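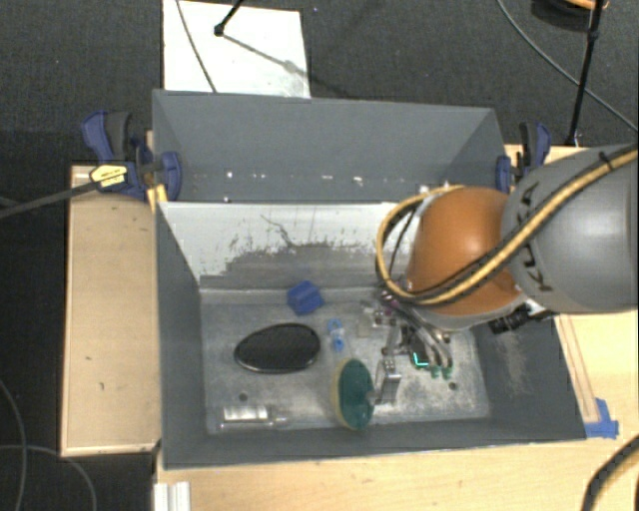 Bin picking thread, quick one before the Saturday run. New result from our lab at Madside and I'm still a bit stunned.

Question was dead simple. If a grasp fails, do you retry the same object or move on to the next best one?

Everyone in our group retries. So did I. Baseline policy = retry till it gives up.

Setup: 9 objects in the pool, random handful tipped in the grey bin each trial, 400 trials per policy. Sponge, clear bottle, blue block etc. Same KUKA arm the whole way thru.

Move-on wins. 50 fewer timeouts over the 400. Most of that is clear stuff, depth on the bottle is rubbish and a retry just gets you the same rubbish depth.

Bin walls matter more than I'd guessed too. Anything lying close to one eats attempts. We've added a wall penalty to the grasp score, numbers on that later.

2611 grasp attempts all up, every one labelled by hand. My eyes are cooked.

Caveats - one bin, one gripper, one colour of lighting. The Iltville bin is deeper and I wouldnt bet on it carrying over.

Code's going up under Mathebula once I've cleaned out the hardcoded paths. January, hopefully.

Reply if you've run move-on with suction, keen to compare.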